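Surkero Working Group on Manipulation Practice
Minutes of the November meeting

The meeting opened at 9:30 a.m. The minutes of the previous meeting were approved with one correction: under item 4, "operator station" should read "operator table."

1. Draft code of practice, revision status

The secretariat reported that 159 comments had been received on the second draft. Most concerned section 3 (table preparation) and section 5 (closing force). Comments from the Stumura site arrived after the deadline and were accepted by general agreement.

2. Section 3, table preparation

The group reviewed the wording on starting positions. The present text asks that an object be placed "in front of the gripper," which the sites have read in different ways. Jibrin places every object on the centerline between the fingers. Stumura allows an offset to either side, provided both fingers can pass the object without touching it. The Stumura reading was preferred. The text will be changed to state that an upright object may stand off center, and that the approach is to be corrected before the fingers close. 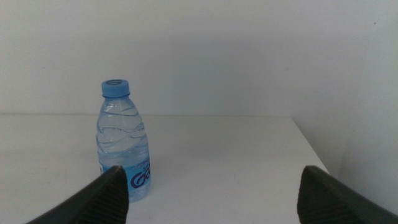
Figure 1. Upright bottle left of center between open fingers, wrist view.

The group also agreed that wall and table surfaces behind the object should be plain wherever the site permits. A proposal to require a matte table covering was not adopted. Sites will record the surface in the session log.

3. Section 5, closing force and finger wear

Jetis presented its finger inspection records, covering 3,423 grasps. The draft calls for inspection of ribbed finger faces every 2,000 grasps. Jetis asked for a shorter interval where bottles with smooth labels are handled. After discussion the interval was kept, with a note permitting sites to inspect earlier at their own discretion. Replacement fingers are to be logged by pair – single replacements will no longer be accepted.

4. Section 6, cables and work area

The draft limits cable slack at the wrist but gives no method of checking it. It was agreed that the arm should be moved slowly through its full reach before each session, with the operator watching for loops that come near the fingers or the objects. Containers are to be set down before this check is made, so that their rims are included in it.
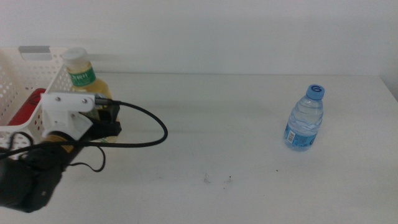 Question from the Jibrin site: Must the cable check be repeated when a container is moved during a session?
Reply: The check is to be repeated for any change in container position, and the time entered in the log. Moving a single bottle does not require it.

The reply will be added to section 6 as a note.

5. Actions

Secretariat to circulate the third draft with the changes under items 2, 3 and 4.
Stumura to supply wording on offset placement.
Jetis to share its inspection form.

6. Other business

Jibrin asked whether the code would apply to two-arm stations. The matter was held over. The meeting closed at 11:45 a.m.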